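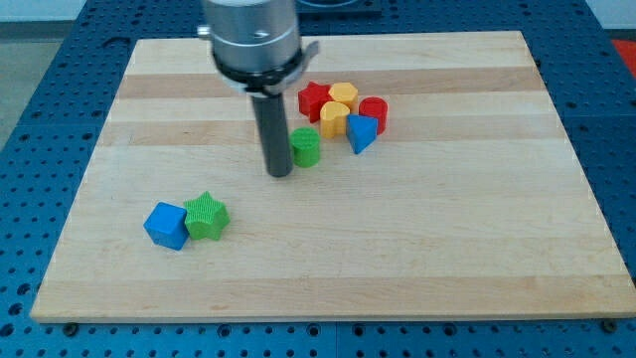
*4 min read*

Wutville Street Trees is a table of the public trees along the streets and in the small parks of Wutville. It has 1,610 rows, one per tree, and covers 52 streets. The file is plain CSV and opens in any spreadsheet program.

## What's in the folder

- `trees.csv` - the main table
- `streets.csv` - street names and the short codes used in the main table
- `species.csv` - common names matched to Latin names
- `CHANGES.md` - what was edited and when

## Columns in trees.csv

| Column | Meaning |
|---|---|
| `tree_id` | Number on the tag, or a made-up number starting with 9 if there was no tag |
| `street` | Street code, see `streets.csv` |
| `side` | N, S, E or W |
| `species` | Common name, lower case |
| `girth_cm` | Distance around the trunk at chest height |
| `condition` | good, fair, poor or dead |
| `wires` | yes if there are overhead lines above the crown |
| `notes` | Free text, often blank |

Girth is in centimeters and is the full distance around the trunk. Divide by 3.14 if you need the diameter. Trees with more than one stem have the thickest stem in `girth_cm` and the others listed in `notes`.

## How it was put together

The first version came from a paper survey of the Alva side of town, typed in by hand. The rest was walked street by street in April with a tape measure and a clipboard. Species were worked out from bark, buds and whatever leaves were open by then, so the maples are less certain than the lindens. A tree that could only be placed in its group is written as `maple (unsure)` or `oak (unsure)`.

Brandora Street was walked twice. The two passes disagreed on condition for several trees, and the second pass is the one kept.

## Known problems

- 146 rows have no girth. Most of these are behind fences or have shrubs planted tight against the trunk.
- House numbers were left out. The order of rows within a street follows the walk, starting from the end closest to the river.
- "Callery pear" and "Bradford pear" were both used on the paper sheets. They are all `callery pear` now.
- 16 trees share a tag number with another tree. The tags themselves are duplicated, so use `street` and `tree_id` together as the key.
- Condition is a judgment made from the sidewalk - it says nothing about rot inside the trunk and should not be used to decide if a tree is safe.

## Not included

Trees in private yards are out, even when they hang over the sidewalk. So are the orchard rows at Vurner Park, which are replanted often and have their own list at the park office. Stumps were skipped. Empty planting pits were noted on paper but have not been typed in.

## Using the data

You can copy, change and share the files for any purpose. Please mention "Wutville Street Trees" and the version date if you publish a map or a chart. If you merge it with the county parcel file, match on street name first. The county spells out "Saint" and this table uses "St."

Corrections are welcome. Send the street code, the tag number and what needs changing. For a tree with no tag, name the nearest cross street and the side of the road.

Version: June 2020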